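Founders Hall and Archive Room, Brandosthorpe Normal School
Annual Condition and Safety Checklist, with Comments
April
By Marta Hordiienko, Office of Buildings and Records

Scope. This checklist covers the public rooms of Founders Hall, the archive room on the lower level, and the memorial plot on the north lawn where the school's first principal, Josiah Lakumby, is buried with his wife. Items are marked Satisfactory, Needs Attention, or Not Inspected. Comments by members of the inspection party are entered under the item to which they relate.

1. ENTRANCE AND STAIRS

1.1 Front steps, treads and nosings — Satisfactory.
1.2 Handrail, east side — Needs Attention. The lower bracket moves under hand pressure. Work order 1030 has been opened.
1.3 Exit sign above inner doors — Satisfactory. Lit on both normal and battery power.
1.4 Door closer, inner doors — Satisfactory.
1.5 Bronze tablet to the founder — Needs Attention. Two of the four fixing screws have been replaced with screws of a different metal, and staining has begun at the upper left corner.

Comment (R. Gallardo): The tablet should not be polished by the cleaning contractor. It was lacquered when it was last removed, and the lacquer has worn through at the dates of birth and death. Until a conservator has seen it, dry dusting only.

2. ASSEMBLY ROOM

2.1 Posted occupancy of 125 — Satisfactory. The notice is legible and placed beside both doors.
2.2 Fire extinguishers — Satisfactory. Seals intact and tags current.
2.3 Aisle width with chairs set for Founders Day — Needs Attention. The center aisle narrows at the platform when the lectern is brought forward.
2.4 Platform edge marking — Satisfactory.
2.5 Portraits of the principals, hanging hardware — Needs Attention. The Lakumby portrait hangs on its original wire. The remaining portraits were rehung on paired hooks during the last repainting.

The Lakumby portrait is the heaviest in the series and hangs directly above the first row of seating. The inspection party recommends that the two chairs beneath it be withdrawn until the wire has been replaced. The caption card also requires correction. It gives his service as principal as 20 years, whereas the minutes of the trustees show a break during which he taught at the Ibarra Academy and drew no salary from the school.
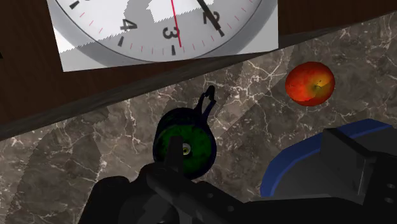 Naheed Baloch asked that the caption not be changed on the strength of the minutes alone. Lakumby went on signing diplomas through the whole of his time at Ibarra, she said, and the trustees addressed him as principal in every letter that survives. In her view the card should keep the present figure and mention the Ibarra appointment in a second sentence. The point has been referred to the archive and the card remains in place for the time being.

3. ARCHIVE ROOM

3.1 Smoke detection — Satisfactory.
3.2 Water detection, floor level — Needs Attention. The sensor beneath the sink did not sound on test. The other sensors responded.
3.3 Shelving anchored to wall — Satisfactory, except bay 7, where the top anchor is missing.
3.4 Clear space below sprinkler heads — Needs Attention. Boxes from the Gidideo family deposit have been stacked on top of bays 5 and 6.
3.5 Founder's papers, storage — Satisfactory. Letters and sermon notes are in folders and boxed flat. The teaching certificate remains in its frame and is stored on edge with padding.
3.6 Step stool — Satisfactory.

Comment (Yi-an Won): The Gidideo boxes hold letters from Lakumby's former pupils, received this winter and not yet listed. They can be moved to the map table once the table has been cleared. I would ask that they be kept in their present order, as the donor grouped them by graduating class.

4. MEMORIAL PLOT

4.1 Path surface — Satisfactory.
4.2 Headstones, stability — Needs Attention. The principal's stone is firm. His wife's stone leans toward the path and should be reset before the Founders Day procession.
4.3 Iron railing — Satisfactory. Light rust at the gate hinge.
4.4 Overhead limbs — Not Inspected. The arborist's visit was postponed.

Comment (Arsalan Dhanial): Visitors stand close to the railing for the wreath laying. If the stone cannot be reset in time, the path on that side should be roped off and the wreath carried in by the gate.

5. FOLLOW-UP

Items 1.2, 2.5, 3.2 and 4.2 are to be completed before Founders Day. Items 3.3 and 3.4 will be handled together by archive staff. Item 4.4 will be entered on a supplementary sheet after the arborist's visit — the present sheet should not be altered.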